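Aug 7, 2021

Bench notes, adhesive cure trial, continued from April.

Second batch of the Rilov two-part epoxy mixed this morning, 2:1 by weight. Mohit weighed, I stirred. Pot life was shorter than in the first batch; the mix was stringy before the last coupons were closed. Resin had been stored next to the oven, so it went in warm. Moved the tins to the lower shelf.

Coupons are lap joints, sanded and wiped with solvent, 12 in total. Half clamped with the spring clips, half under dead weight. Bond line on the clipped ones is uneven toward the free end – same fault Teresa noted in April. I would drop the clips altogether. 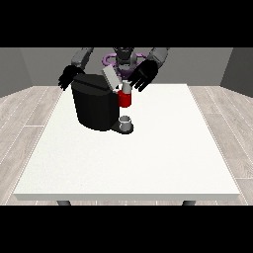
Shear tests to follow after full cure. The Skatden fixture still has play in the lower jaw, and until Masaru has shimmed it I don't trust any reading from it at low load. Peel tests can go ahead, they use the other jaw set.

Open points:
Humidity log has a gap of 2 hours overnight. Logger battery replaced.
Ask Jamila whether the Givusetti primer is still in date. Label on the can is illegible.
Postcure at the lower oven setting only – the upper one overshoots.

Scrap from the first batch is bagged and in the waste cabinet. Nazma has the key.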